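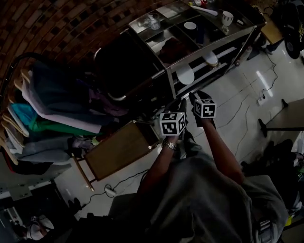
Selling and Buying at Sustier: Frequently Asked Questions

Last updated Jan 8, 2018

These are the questions we get most at the counter and by email. If yours isn't here, use the contact form or ask when you come in. The consignment agreement you sign is the final word on anything about money.

SELLING WITH US

How does consignment work?

You bring in clothes you no longer wear. We look them over, agree on a price range with you, and put them out for sale. The clothes stay yours until they sell. When an item sells, you get a share of the price and we keep the rest.

What share do I get?

Half of the selling price before sales tax. For any single item that sells for more than $200, you get sixty percent.

Is there a fee to open an account?

No. We ask for a photo ID and a mailing address. You must be 18 or older. A parent can open an account and bring in a teenager's clothes.

Do I need an appointment?

For a few pieces, no. Bring them in on hangers or folded in a bag any time up to one hour before closing. If you have more than two bags, please book a drop-off time first. We don't have space in the back to hold large drop-offs overnight, and we will ask you to take them home if you haven't booked.

Can I leave a bag and go?

Yes, if you already have an account. Write your account number on a piece of paper and put it inside the bag, and tick the box on the drop-off slip that says what to do with anything we don't take. If no box is ticked, we hold the rejected pieces for seven days and then donate them.

What do you take?

Women's and men's clothing in current styles, in good condition, clean and ready to wear. Coats, jackets, shirts, sweaters, trousers, skirts, dresses, and denim all do well. We take belts and scarves. We take shoes only if the soles show very little wear.

What don't you take?

Underwear, swimwear, socks, pajamas, uniforms, anything with a company logo on it, and children's sizes. No fur, new or old. We also can't take clothing that has been shortened or taken in so much that the size on the label is wrong, unless you are fine with us pricing it by measurement.

Is there a limit on how old something can be?

Everyday clothes should be from the last three years or so. Real vintage is different, and we are glad to see it. The hard part is the stretch in the middle: a plain office blazer from twelve years ago is very slow to sell, even if it was expensive.

Why did you turn down my sweater?

Usual reasons are pilling, a small hole, shrinkage, deodorant marks, a stuck zipper, or a smell. Smoke and mothballs are the two smells we can't do anything with. Sometimes there is nothing wrong and we just have too many of the same thing. In that case, ask when to try again.

Do you take winter coats in the spring?

No. We take fall and winter pieces from late summer on, and we stop when the racks are full. In 2017 that was the second week of October, which was earlier than we had planned. If you have a good coat to sell, don't wait for the first cold day.

Should I have things dry cleaned first?

Wash or dry clean according to the care label. It doesn't have to be done the day before, but it has to be clean. If you have the dry cleaner's tag, leave it pinned on. Please take off the plastic.

Should I iron?

It helps. We steam everything before it goes out, but a badly creased shirt is hard to judge at intake and is more likely to be sent back.

PRICES AND PAYMENT

Who sets the price?

We do. You can give us a minimum for up to five items per visit. If we think the minimum is too high, we'll say so and you can take the item home.

How do you come up with a price?

Brand, condition, fabric, season, and what similar pieces have sold for here. Most everyday items are priced at a quarter to a third of what they cost new. What you paid matters less than people expect.

Do prices go down over time?

Yes. After 30 days an item is marked down 20 percent. After 60 days it goes to half price. The selling period ends at 90 days. Markdowns are automatic and the tag color shows the buyer which stage an item is in.

What happens at the end of 90 days?

You have ten days to pick up what hasn't sold. After that it belongs to the store. We'll email you a reminder once, a week before the period ends. If you want to pick up, let us know at least a day ahead so we can pull your pieces from the floor.

How do I see what has sold?

We use Skavix to track inventory. When you open an account you get a login, and you can see each item, its current price, and your balance. The balance updates overnight. If you don't use email, call and we'll read it to you.

My Skavix login doesn't work.

Your user name is your account number without the dash. Many people type the dash. If that isn't it, ask us for a new password. We can't see your old one.

How and when do I get paid?

You can pick up cash at the counter once your balance is $20 or more, up to $200 per visit. Anything above that is paid by check. Checks are written on the first and the fifteenth. If you'd like the check mailed, we take one dollar off for postage.

Can I use my balance in the store?

Yes, and you get an extra ten percent if you do. The extra does not apply to sale items in the last markdown stage.

Do I owe taxes on what I earn?

We can't give tax advice. We can print a list of everything you sold in a year if you ask for it.

What if something of mine is stolen or damaged?

If an item is lost or damaged while we have it, you get your share of the price it carried on that day. We don't cover small wear from being tried on, like a loose button. We sew those back on ourselves.

BUYING

Is everything in the store used?

Nearly everything. Some pieces come in with the original tags still attached, and we leave those tags on next to ours.

How much do you have on the floor?

It changes every day. At our last full count we had 3,036 items in the store, and 678 of those were coats and jackets. The rest was mostly tops and denim. We add new pieces every morning, so there is no single best day to come.

How are the racks arranged?

By type first, then by size, then by color. Vintage has its own rack near the fitting rooms and is in no order by size, so look at the waist and chest measurements on the tag.

Can I try things on?

Yes, up to six pieces at a time. There are three fitting rooms.

Can I return something?

We don't give cash refunds. You can bring an item back within seven days, with the tag on and the receipt, for store credit. Final markdown items, belts, and anything altered can't be returned.

Can you hold something for me?

For 24 hours with a name and phone number. One hold per item. After that it goes back out, and we don't call first.

Is the price negotiable?

No. Part of the money belongs to the person who brought it in, and they have agreed to the price schedule.

How do I know a designer piece is real?

We check labels, stitching, hardware, and lining on anything we tag over $100. If we aren't sure, we don't sell it. If you buy something from us and later show that it isn't what the tag said, we'll give your money back with no time limit.

Do you do alterations?

No, but the tailor upstairs in the Bauerfeind Building does hems and zippers. Prices there are separate and we don't know the wait time. Ask before you buy if you need something for a certain date.

Do you sell online?

Not at this time. We sometimes post new arrivals, and you can call to put one on hold.

Do you have wedding dresses or tuxedos?

Our sister store, Jestisier, handles formal wear, including wedding dresses, suits for events, and evening gowns. They work by appointment only and have their own agreement. A Sustier account does not carry over, but you can use Sustier store credit there. Ball gowns left here will not be sent across for you.

DONATIONS AND OTHER QUESTIONS

Where do unsold clothes go?

To two local shelters and a thrift store. We passed on more than 1,000 pieces last year. If you tick the donate box, we can't also give you a receipt for taxes. For that you'd need to take the clothes to a charity yourself.

Do you want hangers?

Yes to plain wooden ones and to clip hangers for skirts. No to wire and no to thin plastic.

Is there parking?

There are four spaces behind the building marked for customers. The rest belong to the dentist and they do tow. For drop-offs you can pull up at the side door for ten minutes with your flashers on.

Can I bring my dog?

Yes, on a leash. Please don't take dogs into the fitting rooms.

Is the store wheelchair accessible?

The side door has a ramp and the middle fitting room is the wide one. The front entrance has two steps. Ring the bell at the side if the door is locked.

I moved. How do I change my address?

Tell us at the counter or by email before the next check date. Checks returned to us by the post office go back on your balance, minus the postage.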